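Laltetti Home Owners' Forum
Bed Frames and Bases: Center support on the Hunance platform bed

gsalehi_home
I request clarification regarding the Hunance queen platform frame. The assembly sheet specifies 11 slats and 2 center legs. The retailer, Ranjbar, states that a third leg is required with heavier mattresses.

Moderator, Bunier Support
Dear Mr. Salehi, two legs are sufficient for the queen size. The third leg is supplied with the king only.

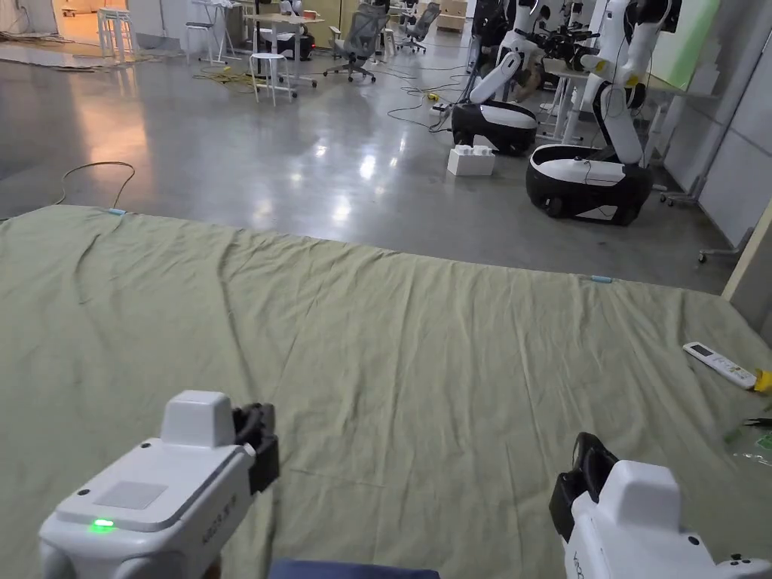 oakpost18
I respectfully disagree with the moderator. Our queen frame began to dip at the middle slats after 18 months – the mattress was a heavy latex model. A third leg should be fitted.

Moderator, Bunier Support
Please confirm that the center rail bolts were retightened after 20 nights of use, as stated in the care booklet.

oakpost18
They were. My view is unchanged.

gsalehi_home
Thank you both. I shall order the additional leg from Ranjbar.
Gholamreza Salehi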